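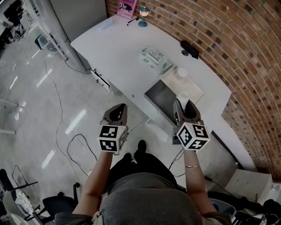
Figure 1. Station 2, the desk drawer. Right gripper over the open drawer, close to the small white bottle.

Section 4. Running the drawer demonstration

Of all the stations on an open day, this is the one visitors ask to stay at longest. It uses the Pavik hand-held grippers, one in each hand, and an ordinary desk with a drawer. Guests get to try it themselves, so give it plenty of room on the schedule! Read Section 3 (Charging and pairing) before you start.

Before the doors open

1. Wipe every face of both marker cubes with a dry cloth. Fingerprints on the black-and-white patterns are the most common cause of a lost track.
2. Start the Grinmont viewer on the station laptop and open session 464, the drawer layout.
3. Hold up each gripper in turn and check that its outline on the viewer turns green.
4. Put the small items in the drawer and close it. Bottles should stand upright.
5. Turn on the visitor screen last.

Note: Stondon sites use the older viewer. The session list is under Tools there, and the outlines are blue.

Giving the demonstration

6. Stand facing the desk, feet a little apart, with the drawer in easy reach. Look down at your hands and keep looking at them while you work.
7. Open the drawer all the way before you pick up the grippers.
8. Take one gripper in each hand and press Start on the foot switch. You will hear one short tone.
9. Bring the right gripper in over the drawer with the fingers pointing down. Keep the left gripper out to the side until you need it.
10. Close the fingers on the item, lift it straight up, and set it on the desktop. Go slowly — slower than feels natural the first few times.
11. Put the item back, press the foot switch again, and wait for two tones.

Now play the run back on the visitor screen. This is the best part of the whole tour. People love seeing a reach they just watched turn into a pair of moving lines, and children especially will want to see it again and again. Let them.

Caution: Keep fingers clear of the gripper jaws while someone else is holding the handles.

Caution: Check where the floor cables run before you invite guests forward, and keep the group on the far side of them.

Letting guests try

Hand over the right gripper only for the first attempt. Most people get the hang of it within a couple of tries and then ask for the left one too. Small drawer items are harder than they look, so cheer for the near misses as well.

If the track drops out, ask the guest to turn the wrist until more of the cube is showing, then carry on. There is no need to restart the session. If code 2381 comes up on the viewer, close the session, set both grippers down on the desk, and repeat steps 2 and 3.

Guest runs are saved in the Trevor folder, apart from the staff runs. Clear it at the end of the day.

Next: Section 5, Packing up the station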